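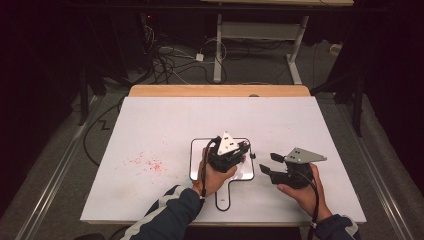
Is it worth stripping an old table that's gone orange, or should I just cover it up?

April 30, 2019
Posted by inkandcrumbs

I've got a second-hand table that does everything in our house. We eat at it, I cut out sewing patterns on it, the bills get done on it, and it has had paint, glue and a good deal of gravy over it in the five years we've owned it. It came from a house clearance place in Herneck, and I loved it when we got it. It was a pale, soft sort of colour, and now it's gone the shade of a boiled sweet, with a lighter patch where the fruit bowl lives.

The top also feels a bit tacky in warm weather. If you leave a newspaper on it overnight you can read the headlines backwards in the morning, which was funny the first time. I've washed it with washing-up liquid, then with sugar soap, and I had a go with vinegar that made the whole kitchen smell like a chip shop and did nothing I could see.

So I'm stuck between two plans. Plan one is to strip the top and put on something that won't go orange again. A local chap quoted me £174 to do it, legs left as they are, and I'd be without a table for a week and a half. Plan two is to leave it be and lay a big flat sheet of something wipeable over the top, so I've a decent surface to work on and can lift it off when people come for dinner. I priced a cut-to-size one at £142 from Bronari, so there isn't a lot in it!

I don't know what the finish is. It isn't wax, as I've tried scraping with a fingernail and nothing comes up. It's shiny in the corners and dull in the middle where we all sit. I've never stripped anything bigger than a picture frame, and I do have a sander, but it's a little triangular one that I mostly use on window sills.

Has anyone done either of these and been pleased with it after a year or two? I'm mostly worried about spending the money and having it orange again by Christmas.

oldplane_newshed

Don't pay anyone anything until you've done a test patch, because the tackiness tells you quite a lot. Turn the table over or get underneath with a torch, find a spot where the finish has run over the edge, and dab it with a cotton bud dipped in methylated spirits. Leave it a minute and rub. If it goes soft and brown comes off on the bud, you've very likely got shellac or something like it, and that'll come off with meths and wire wool in an afternoon without any sanding to speak of. If nothing happens at all it's more likely a varnish, and you'll want a proper paint and varnish stripper.

I did ours in February a couple of years back — a daft month for it, as you want the windows open and I had my coat on the whole time. It was varnish. I used Brellus stripping gel, put on thick with an old brush, then cling film over the top so it didn't dry out. I left it for as long as the tin said and then the same again. It came up in long curls like wet wallpaper. Very satisfying. Wear gloves, real ones, and keep the cat out.

Some of your orange will be the varnish and some will be the wood itself. If it's pine it darkens with daylight whatever you do, so the stripped top won't be as pale as you're hoping until you've given it a light sanding too. I wouldn't use the triangular sander on it. You'll get little swirls and dips everywhere, and you won't notice them until the new finish goes on and then you'll notice nothing else. Borrow or hire a random orbital one and start at 120 grit. Go up to 180, hoover, wipe down, and have a cup of tea before you decide whether you're finished.

For the new coat I went for a matt water-based varnish, three coats, with a very light rub between them. The oil-based ones are tougher, I'll grant you, but they go yellow by themselves over time and that's the very thing you're complaining about. Ours is still a nice straw colour except at the end by the window. It does mark if somebody puts a hot dish straight down on it. I speak from experience, and it was me.

The price you've been given sounds fair if he's collecting and delivering. If he's doing it on your patio I'd haggle.

Dai

just cover it. we had a sheet over ours for years and you stop seeing it. get the thick sort, the thin one curls up at the corners

teatowel_tactician

I'd half agree with the last reply, but please don't put a sheet over it while it's still tacky. I did precisely that with an oilcloth on my gran's old table, left it on over the summer, and when I went to take it off it had stuck itself down in three places and took the finish with it in patches. I ended up having to strip the thing after all, only now with bits of fluffy backing glued to it.

If the tackiness is down to years of polish and hand grease (we used the spray stuff on ours every week without thinking), a rub with white spirit on a rag might get you further than the soap did. Do a small patch, wait for it to dry off, and see if it still feels sticky. Hang your rags outside flat to dry before you bin them.

What I'd do in your shoes is clean it like that, live with it for a fortnight, and see how much the orange bothers you once it isn't sticky as well. I hated the colour of mine until I painted the kitchen walls a greyish green, and then I quite liked it! If you do go for a loose top, have little felt pads or a thin blanket underneath so the air can get in, and lift it off now and again. And measure your doorways first. Mine was cut in one piece and it had to come in through the back garden, over next door's fence, with their permission and a fair bit of laughing.

As for it going orange again by Christmas, I can't see it happening that fast with any of the options. The light patch under the fruit bowl will probably even up a bit too if you move the bowl about.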